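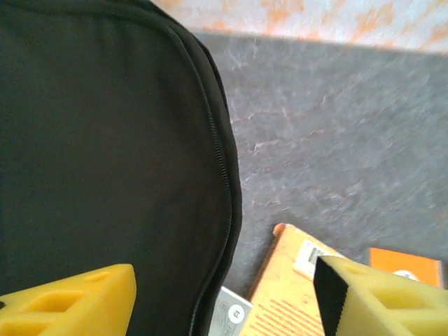 Minutes of the monthly meeting of the paid search and shopping ads group
Vandbridge office, upstairs meeting room
January

Start: 14:00
Chair: Demetrio Sotomayor
Minutes: Teodoro Pastor
Present also: two colleagues from the Flulard account, one from Soler by telephone (joined at item 3, the line was not good)

1. Minutes of the last meeting

The minutes were accepted with one correction. In item 4 it was written that the Wimano brand campaign was paused. It was only limited to evening hours. I have changed this in the shared folder.

2. Negative keywords, Flulard

Demetrio has gone through the search terms report for the last quarter. The shared negative list had 913 terms before the clean-up and has 834 now. The terms which were removed were mostly doubles, the same word in singular and plural, or words with a spelling mistake which had never brought any impression.

There was a discussion on whether the list should be one for all campaigns or separate for each product line. The Flulard colleagues prefer separate lists, because the word "repair" is useful in one line and only costs money in the other. Demetrio said that separate lists are more work and that last year two of them were forgotten for several months. It was agreed to keep one common list and make one small additional list for the spare parts line. The word "repair" goes out of the common list and into the other lines at campaign level.

Action: Demetrio to make the small list before the next meeting.

One more point came up. The word "free" is blocked as broad match, and so we also do not show for "free delivery", although Flulard does offer free delivery. It should be changed to exact match for now, and the search terms should be looked at every week during the first month.

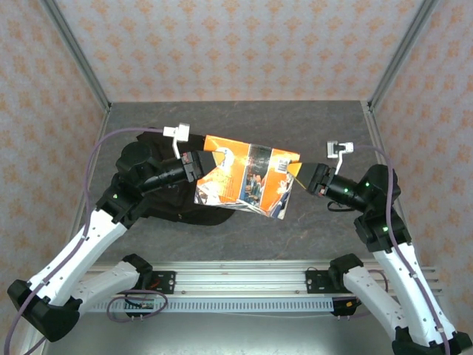 Will the shared list also apply to the shopping campaigns?
It will apply to them from the day it is attached, and this has to be done by hand for each campaign. Demetrio will attach it together with the new small list, so that the change date is the same everywhere.

3. Product feed, Soler

The Soler colleague joined here. The feed has 900 products and 14 of them are disapproved at the moment. Most of the disapproved ones have a price in the feed which is different from the price on the landing page. The shop changes prices at night, but the feed is fetched in the evening before, so for many hours the two prices are not the same.

It was proposed to move the fetch to 05:00. The Soler colleague was not sure if the shop has finished its own update by this hour and will ask the developer. If it is not finished, 06:00 is also acceptable for us.

The remaining disapproved products have a promotional text on the main picture. This was already reported in the autumn and it was promised that new pictures would come. They have not come. Demetrio asked that, until they come, these products are excluded from the feed so that the account does not receive another warning. The Soler colleague agreed, with some regret, as one of them sells well in the shop itself.

Product titles were also discussed. At present the title begins with the internal article number, which no customer would ever type. I proposed the order: product type, brand, size, colour, and the article number only in its own field. It was agreed to test this on one category first. We had some difficulty to decide which category. Bathroom textiles was chosen at the end, as it has a steady number of clicks during the whole year and there is no sale planned.

Action: Soler to ask the developer on the update hour and to inform us by e-mail.
Action: Teodoro to write the title rule for bathroom textiles.

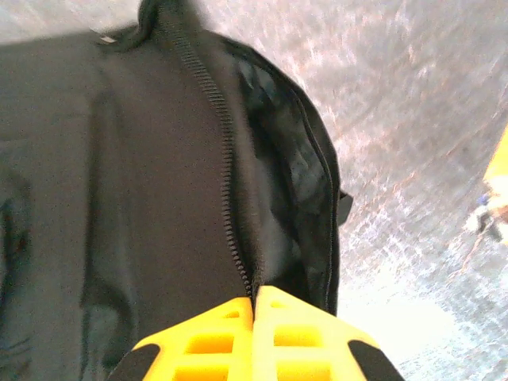
The test of the titles should run for a full month before anybody compares the numbers. In the last test we looked after one week, became nervous and changed everything back, and afterwards we could not say what the result was. Bids and budget in this category should stay untouched for the same period. If there is an urgent reason to touch them, please write it in the change log with your initials.

4. Conversion tracking, Wimano

The Wimano account counts some orders twice. When the customer reloads the thank-you page, the tag fires again and a second conversion is recorded. The order number is not sent with the tag, and for this reason the system cannot recognise the double.

Demetrio explained that the solution is known and not difficult – the order number has to be passed as transaction ID – but it needs a change in the shop template, and Wimano have no developer until the end of the month. In the meantime the automatic bidding learns from wrong numbers. He suggested to go back to manual bids in the two largest campaigns. I was against it, as we would lose the learning of many weeks. After some discussion we agreed on a middle way: automatic bidding stays on, but the target is made a little stricter.

It was also noticed that telephone calls are counted from the first second. Calls shorter than one minute are nearly always a wrong number or a question on opening hours. The minimum length will be set to 60 seconds. 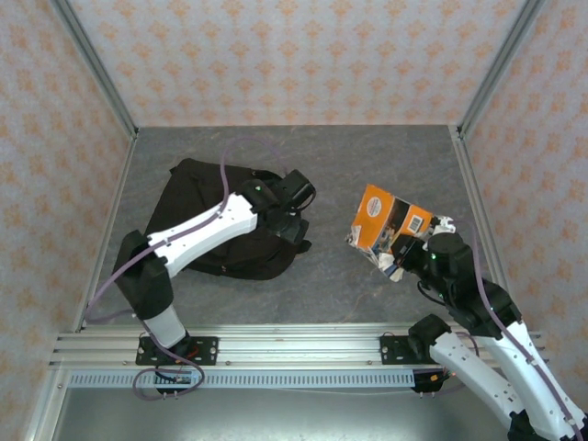
The monthly report for Wimano should carry a short remark that the figures before this change and the figures after it cannot be compared directly. Demetrio will write the remark and send it to me for reading before it goes to the client.

5. Report template

The new template was shown on the screen. General opinion was good. The Flulard colleagues asked for the cost per order on the first page and not on the third. The column "average position" confuses the clients and will be replaced with impression share. The colours of the chart are too similar when it is printed in black and white. I will correct this.

6. Other matters

Access rights: former colleagues still have access to two accounts. To be removed this week by Demetrio.
Holidays: please enter them in the common calendar, also half days.
The telephone line: for the next meeting we will try the other conference number.

End: 15:40

Next meeting: February, same room, same hour. Points for the agenda please to Teodoro, if possible two days before.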